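Keeping the Handheld Grippers Alive: Project Report
Group 7, Niamh Brennan and Liam Mac an tSaoi
Supervisor: Hélène Ross

So our project was maintenance, which sounded like the boring option back in June when we all picked topics, and I ended up really liking it! Liam and I got the pair of handheld grippers at the Rolgate lab. You hold one in each hand, do an ordinary household job with them, and the recording goes off to train the arm next door. Our part was to set up the table, keep the grippers healthy and write down what broke.

Mostly cables. The left gripper kept dropping out in the middle of a recording, and we spent far too long blaming the software (sorry, Donal). Liam finally wiggled the plug at the back of the handle while I watched the signal, and there it went, off and on. The cable had been hanging with its whole weight on the connector. We put on a new plug, added a strain relief clip and left a bigger loop behind the hand so you can turn your wrist without tugging on anything.

The jaws came next. They're supposed to close to zero, but the right one was stopping early and reading 7 percent when it was fully shut. I took it apart, cleaned a lot of gray fluff out of the slide (so much fluff!), put on a tiny bit of grease and ran the zeroing routine again. We now do that every 500 open-and-close cycles. I wanted to go longer, but at 280 cycles the reading had already started to creep, so Hélène talked me out of it.

For the check after each service we do a wiping job. One gripper steadies the panda board at an angle and the other handles a small folded cloth. It's a good test, because one side needs a steady push and the other has to pinch something thin and soft.

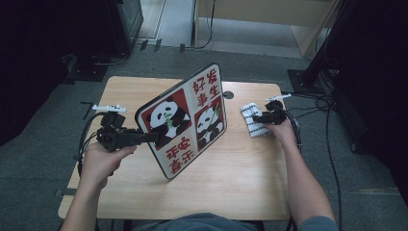

If the cloth slips twice we go back and look at the jaw pads before touching any settings. We learned that order the hard way, after I retuned the grip force for an entire afternoon and the pads were just worn smooth. New pads from Drokel, done before coffee.

Still on the list: the white mounts on top work loose, and we only have thread locker on the left one so far. Eimear Kavanagh's group takes the table over after us, so the service log and the spare plugs are in the top drawer, and the zeroing steps are taped inside the lid of the toolbox.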